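Section 4: Planning and Packing a Cold Lunch with the Jarka Menu Planner

Before you start

This section assumes you have finished Section 3, which means the planner is on your computer, your household is entered, and you have stopped getting the message about the pantry list. If you are still getting the message about the pantry list, go back to 3.6. It will not go away by itself. We have waited.

You will need your guest count, the start time of the lunch, and a fair idea of how much room there is in your refrigerator. Measure the shelf. Everyone believes their refrigerator is bigger than it is.

4.1 Setting up the event

1. Open Jarka and choose New Event from the left-hand menu.

2. Give the event a name. The name can be up to 34 characters long. "Lunch" is allowed, but by September you will have eleven of them and no way of telling which one had the good coleslaw.

3. Enter the number of guests. The upper limit is 100. If you are feeding more than that, you want Drorkstead, our catering edition, and possibly a lie-down.

4. Enter the serving time. Jarka works backward from it, so enter the time people will eat and not the time printed on the invitation.

5. Press Save. The event turns green in the list. If it turns gray, the serving time has already passed, and the planner is being polite about it.

Note: Changing the guest count after saving will rescale every recipe. Any amounts you typed in by hand will be overwritten. A warning appears first, in small letters, next to a large button marked OK.

4.2 Choosing the menu

1. Go to the Dishes tab. The standard library has 367 cold dishes, a surprising number of which are potato salad.

2. Use the filters on the right to remove anything your guests can't eat. Filters stack. If you end up with an empty list, clear them and add them back one by one until you find the culprit (usually "no onions").

3. Tick the dishes you want and press Add to Event.

4. Check the Prep Load bar at the bottom of the page. Green is comfortable. Yellow means you will be up early. Red means that the potatoes, the eggs and the pasta all want the same pot at the same moment.

Caution: The allergy filter looks only at the ingredients listed in the recipe. It knows nothing about what is in the jar on your shelf. Read the label on the jar.

4.3 The shopping list

1. Press Build List. Items already in your pantry are left off, so the list is exactly as truthful as your pantry.

2. Drag the store sections into the order you walk them. The default order was based on a Liltach supermarket that has since moved its dairy case, and we haven't had the heart to change it.

3. Print the list or send it to your phone. Printed lists do not run out of battery. They do get left on the kitchen counter.

4.4 Sandwiches and other layered things

Layered food gets its own screen, because order matters. Lettuce straight onto bread is fine. Tomato straight onto bread is fine for a few minutes and then becomes a sponge.

1. Open the dish and press Layers.

2. Drag the fillings up or down. Wet fillings show a blue drop. Keep at least one dry layer between a blue drop and any bread.

3. Set the cut: halves, quarters or fingers. Jarka adjusts the tray count to match.

4. Enter the size of your trays under Containers. Use the inside measurement. The lip of a tray holds nothing but crumbs and false hope.

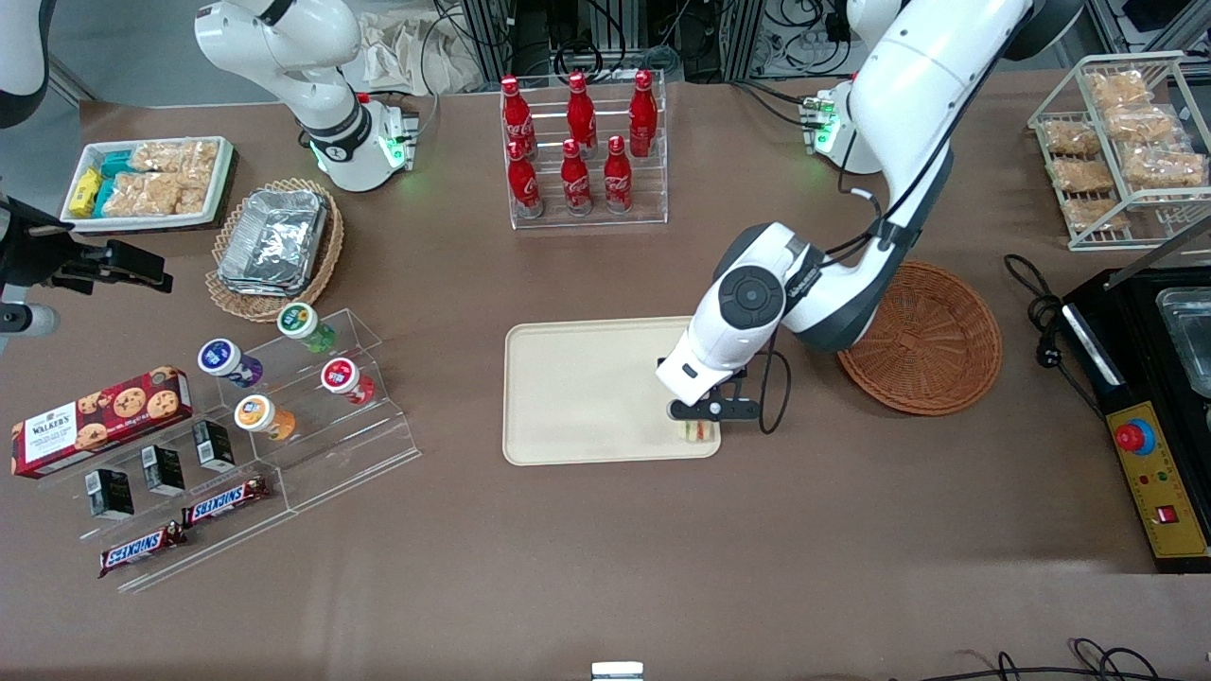
Tray order decides how a cold lunch looks when the lid comes off, and it is worth two minutes of your time. Pick your starting corner on the Tray screen and Jarka draws the rows from there. Any corner will do, including the lower right one, where the piece with the green, red and yellow layers is. Turn cut sides the same way if you want the colors to show, and don't squeeze. A sandwich that has been squeezed never quite recovers its posture.

5. Print the tray map if somebody else is doing the packing. It saves shouting across the kitchen.

Caution: Keep filled trays covered and refrigerated until serving. The planner's timer counts from when you press Packed, so press it when you mean it.

Note: The Ng label template fits most tray lids. If the labels print sideways, set the page to landscape. If they still print sideways, turn the tray.

4.5 If something goes wrong

Tray count shows zero: no container size has been entered. See 4.4, step 4.

Layers button is missing: the dish is marked as a salad. Change its type under Edit — nothing will happen to the salad.

Prep Load stays red after removing dishes: press Refresh, then remove the potato salad.

Section 5 covers leftovers.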